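Illano Zippered Document and Accessory Pouch
Product Information - Institutional and Office Supply

Overview

The Illano pouch is a flat, zippered organizer intended for the storage and transport of small office items, including pens, charging cables, identification cards, adapters and folded papers. It is supplied by Ploltell to schools, public offices, libraries and training centers, and may be ordered individually or in cartons of 100.

The current version replaces the earlier Pant series, which was withdrawn from the catalog in September of last year. Replacement zipper pulls for the Pant series remain available while stocks last.

Construction

The outer shell is woven polyester with a water-resistant backing. A single zipper runs along three sides, and the fourth side serves as the hinge. When fully unzipped, the pouch lies flat on a desk so that both compartments can be reached at the same time. Seams are bound on the inside and double-stitched at the corners, where wear is usually greatest.

Each pouch is tested on a sample basis at the Fakonow finishing plant. Samples are opened and closed 1,000 times before a production lot is released. Lots that do not meet the standard are returned for rework and are not sold as seconds.

Selecting a Model

Customers replacing an existing stock of pouches should check the inside depth of the drawers or trays in which they will be kept. The standard model fits most shallow desk drawers. The deep model does not, and is better suited to shelves and equipment carts.

Name card windows are offered on the deep model only. Printing of a department name or inventory number is available on both models for orders of one carton or more. Artwork should be submitted in a single color. Proofs are returned within seven working days, and production does not begin until the proof has been signed.

Care and Cleaning

Empty all compartments before cleaning. Wipe the shell with a damp cloth and mild soap, then leave the pouch open until fully dry. Do not machine wash, bleach or iron. Grit caught in the zipper should be removed with a soft brush. Do not apply oil to the zipper - it will stain the lining. 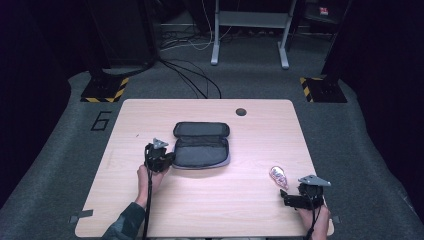

Dark gray pouch, fully open, on a light wooden table.

Ordering and Service

Orders are accepted in writing and should quote catalog number 546, the model, the quantity and the delivery address. Institutional accounts are managed by Anju Mathur. Questions about printing should be directed to Stela Ursu.

Pouches with defects in stitching or zipper function will be replaced within the warranty period on presentation of the delivery note. Printed items cannot be returned for other reasons.

Prices and specifications are valid as of 16 August 2026 and may be changed without notice.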